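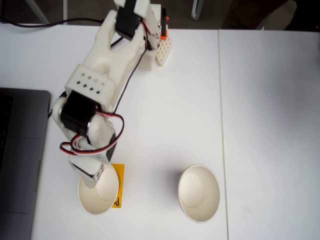

Fig. 3. Arm with gripper over a paper cup.

Filtering edges in Grelleo

A freshly imported reply network usually draws as a hairball. The automatic filter claims to fix this. Treat that claim with care and set the cutoff yourself.

1. Open the Vendell import and wait for the node count to settle.
2. Under Edges, turn off Auto Prune. It drops weak ties without listing them.
3. Set Minimum Weight to 3 and redraw.
4. Open the Removed tab. If it holds over 200 edges, lower the weight and redraw again.
5. Run Detect Groups with the seed set to 22. Write the seed down.
6. Repeat with another seed and compare the two maps.

Note: Groups that move when the seed changes shouldn't be reported as communities, however good the colors look.

Note: The Influence score counts replies of every kind, insults included. We don't recommend quoting it alone.

Caution: Saving overwrites the raw edge list. Export a copy first.

If the import stops with error 503, wait and retry. Partial imports will draw, and they look perfectly convincing.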